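Home | Threads | Search the archive | Join or leave the list

From: Duyên Lại
Date: 19 October 2020
Subject: Re: [service-sales] Getting techs to pass along leads

On the list last week, Harries wrote:

> We've got good techs and they see everything, but I can't get them to
> tell the sales side what they see. Bonus per lead didn't move the needle.
> Is anybody doing something that works? Also, how do you price a
> maintenance agreement when the customer has no equipment list at all?

Hi Harries (and hi everybody, I've been lurking for ages),

We had the same trouble at Pralska. We paid for leads too and got a bunch of them the first month, mostly junk, and then it dried up. What changed things for us was getting rid of the form! It had two pages and the guys hated it. Now they text me the site name and one sentence. "Pudham, rooftop unit by the stairs, belt's shot and the bearings are next." I write it up myself, call the customer the same day if I can, and then I text the tech back and tell him how it went, even when the answer was no. I think that last bit matters more than the money did. They'd been sending stuff into a black hole.

We do still pay, by the way. It's $300 when an agreement gets signed and nothing for the lead by itself. 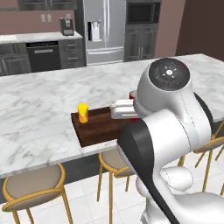

Kitchen island with cutting board, rendered view

On your pricing question, I won't quote without a walk-through anymore. I got burned on Plistum, where I took the customer's word for what was up on the roof and priced the year at $3,151. Once we'd been through the place properly it should have been $3,564, and that was before filters, ugh. I ate the difference for a whole year because I'd signed it. So now I sell the survey first. It's $349, and I credit it back if they sign inside of thirty days. A few people grumble, but the ones who won't pay for a survey were never going to sign with me anyway (your town may be different).

One more thing, do your techs know what's in the agreements you already have? Ours didn't. I sat down with them in September with coffee and a stack of contracts, and two of them had been doing work for free that should've been billed as extra. Kind of an awkward morning, but a useful one.

I can send you the survey sheet if you want it. It's just a spreadsheet and pretty ugly, and you'd have to change the tabs for chillers because we hardly see any.

Duyên

Contact the list owner | Copyright remains with each poster | Back to top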